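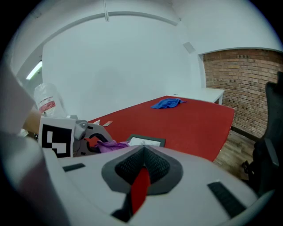

Two grippers at the red table, with the purple and blue cloths used in the folding and pick-up tasks.

Hand-held gripper comparison: common questions
Last updated 25 May 2019

Which grippers are being compared?
The Orum and the Zirley. Both are hand-held tools with a camera on top, and both can be bolted to the Hanrahan arm with the same adaptor plate. The Stilley controller runs either one.

Why start with cloth?
Cloth shows up weak fingertips quickly. A block can be held by almost any pair of fingers, but a thin fold slips out if the pads are too smooth or don't close evenly. We moved on to trays and bags once the cloth tasks were finished.

How many trials have you done?
323 so far, split across 13 tasks. Each task is done with both grippers by the same person before anyone else has a turn.

What are the square black-and-white markers for?
They let the software work out where each gripper is. Keep them flat and clean. If a marker gets creased, print a new one at the same size and leave the white border on. Trimming the border is the most common cause of lost tracking.

Do textured finger pads make a difference?
On cloth, yes. Smooth pads dropped the cloth in 8 trials out of the first 115, and we changed to textured pads after that. We haven't repeated those trials with the new pads yet, so please don't quote this as a final result.

Does the colour of the table matter?
It can. We use a plain red top so that pale and blue items stand out. Red items are harder to pick out on it, and we plan to run part of the set again on a white table in July.

Can I use one gripper in each hand?
Yes. Start both recordings from the Stilley screen, not from the buttons on the grippers, or the two clocks will not match.

Can I fit pads from another maker?
The Orum takes any pad with two screw holes. The Zirley pads are glued on and have to go back to the workshop.

Will the recordings play back on the arm?
Most of them will. The Hanrahan has a shorter reach than a person standing up, so anything done at the far corner of the table may be refused. Keep the work in the near half if you want to play it back.

Where do I report a fault?
Use the form on the support page and give the trial number. Please attach the log file as well.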